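Careers > Open roles > Research operations

About Projects Careers News Contact

Chore Demonstrators (part-time, paid), Tidusville

Rinbridge is hiring 19 people to do ordinary chores with hand-held grippers. No technical background is needed. If you have kept a house, stocked shelves or closed up a shop at night, you already know most of the work.

Machines can't reliably do these jobs yet. A robot may fold one towel well and fail on the next because it was dropped at a different angle. Picking flat things up off a floor is still hard for them, and so is anything soft, thin or half under something else. Our project, Gumell, records people doing such tasks with a gripper in each hand, so that the movements are ones a two-fingered machine could make. We then test what the machine learns from them. Some chores have come along well. Others have not moved much since March.

What you will do

You will work in pairs at our Acheampong Street site. A session lasts 2 hours. You get a task card, such as clearing papers from a floor, sorting small items on a table or restocking a rack, and you repeat the task with small changes each time. The current task list has 291 entries, split between household and shop-floor work. A good part of it is done low down, so expect to kneel, squat or sit on the floor.

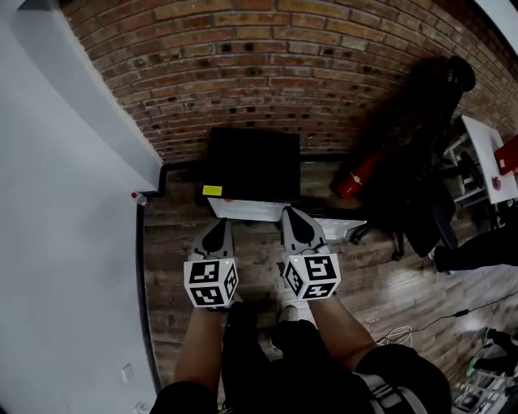 Floor-level work with a gripper in each hand. The marker patterns on the white cubes should stay uncovered.

The grippers feel clumsy at first. Most people need a few sessions before they stop reaching with their own fingers. Speed is not scored. We would like you to work at the pace you would use at home, and to tell the session lead when a task can't be done with the tools you have. Those failed tasks go in the log too.

What we ask for

- Age 18 or over and able to work in the US
- Comfortable getting down to the floor and back up
- Use of both hands, with a steady grip
- Patience with repetition
- Willing to be recorded while working
- Retail, cleaning, warehouse or home care experience is a plus

Pay and hours

Paid hourly, including training and setup time. You choose morning or afternoon sessions, up to 2 a day, with a break between them. Wear clothes you can kneel in. Knee pads are available.

How to apply

Send a short note to Etornam Lamptey, session coordinator, through the contact page. Tell us what kind of chores or shop work you have done and which hours suit you. A resume is fine but not required. Applications close 29 Oct 2021.

Related openings
Session Lead, Gumell
Task Writer, Household
Hardware Technician (grippers)
Data Reviewer, evenings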